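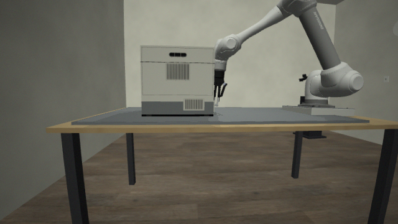
Figure 4. Work table with a light wooden top, four dark legs and a dark gray mat under the appliance.

3.2 Surface height and reported discomfort

Table height was treated as the main predictor of shoulder discomfort during standing kitchen tasks. Participants were recruited at two sites, Fulum and Willska, and 94 completed both sessions. Each person prepared the same cold meal at a fixed-height table and at one set to elbow height. The layout of the fixed table follows the general form in Figure 4, with square-edged legs and no shelf below the top. Knee clearance was therefore equal in both conditions.

Discomfort was scored on the body-map form described by Bošković in the Fuentealba pilot. Scores for the neck, upper back and both shoulders were summed before analysis. Of the 94 participants, 76 gave a lower total at elbow height. The difference was largest among the 27 who were assigned to the tallest stature group, and it was small for the shortest group, where the fixed table was already close to elbow height.

Mat use had no clear effect. A mat changes the working height by its own thickness, and this was added to the height of the top in all models. Lower-leg discomfort did not differ between conditions and is left out of the summed score.

Sessions at Willska were held in the late afternoon, while those at Fulum began at 9 a.m. Site was entered as a fixed effect for this reason. Removing it did not change the sign of any estimate. The order of the two tables was balanced within each site using the Cuvomow schedule (Section 2.4).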